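Haverford gripper notes and pour set
README, last touched in February

Hi! If you landed here looking for the arm drivers, those are in the Tronell folder one level up. Everything in this folder is about grippers, and mostly about one question I couldn't leave alone: how much of a bad pour is the gripper's fault, and how much is mine for driving it badly?

What's in here

pours/ has the recorded runs, 200 with finger set A and 200 with finger set B
notes/ has my comments per run, typed right after each one, so please forgive the spelling
configs/ has the controller settings, one file per session
scripts/ has the loader, the plotter and a thing that trims dead time off the start of a run

The pours folder unpacks to 2,094 files. That's more than you'd expect from the number of runs because the joint logs and the video are stored apart, and some sessions have extra calibration clips. I've been meaning to tidy those into their own folder and I keep not doing it.

The setup

Two arms, one dark table, a light bowl and a purple cup. I picked a bright cup on purpose (my first one was clear and the segmentation hated it). The dark cloth helps too, although it creases, and if the creases bother your depth model you'll want to mask the table.

Both arms run the same Pindbridge controller build. I tried the newer build for a couple of evenings and liked how smooth the wrist felt, but it added a delay between my hand and the arm that I kept overshooting on. Back to the old one. If you have a good way to measure that lag without buying anything, I'd love to hear it!

Finger sets

Set A is the stock pair. They close fast and they hold the cup well enough when it's upright, but as soon as you tip it the contact patch gets small and the cup wants to roll. I squeezed harder to make up for it and then the cup went slightly oval, and the pour came out in a fan instead of a stream.

Set B is the Cillaser pair with the softer pads. Slower to close, and they look like they'd be worse, but I had a much easier time tilting with them. The catch is approach angle: you have to come in low and from the side, and if you come in high the pads fold under and you have to back out and start again. You'll see a lot of backing out in the first sessions. I left those in.

I also had a go at scooping, with the cup held sideways and dipped into the bowl. There are 8 of those runs in pours/scoop and they're rough. Treat them as a bonus — I wouldn't train on them alone.

Cameras

There's one view looking down over the table and a closer one at chest height. The closer one is great for seeing whether the fingers are really seated on the cup, and pretty useless for anything else. For the bowl you want the top view. When the two seem to disagree about whether the cup is being held, I went with the closer one in my notes.
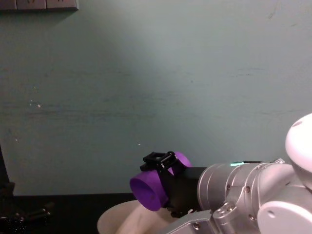
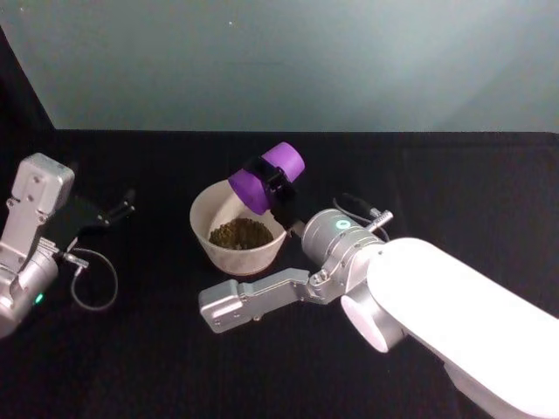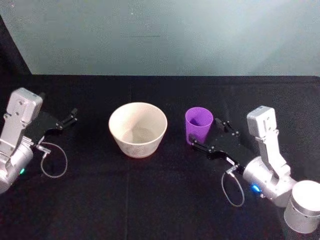
Loading the data

Run the loader from inside scripts/ and point it at the pours folder. It reads a whole session at once, so on a small laptop you may want to pass it a single run. The timestamps are in seconds from the start of each run. The two cameras don't start at exactly the same moment, and the loader lines them up for you, but if you write your own you'll need the offset from the session's config file.

Gripper width is logged as commanded width and measured width. Please use the measured one! With set B the two drift apart whenever the pads compress, and I lost an entire evening to plotting the wrong column.

Known problems

A few runs stop early where I hit the pedal by mistake. They're marked "short" in the notes.

The force numbers for set A jump at the start of every session until the sensor settles. I skip the first few seconds when I plot them.

The left arm is mostly along for the ride. I'd like to have it hold the bowl steady in the next batch, which means redoing the home position, and probably moving the table closer to the wall again so the cables have somewhere to go.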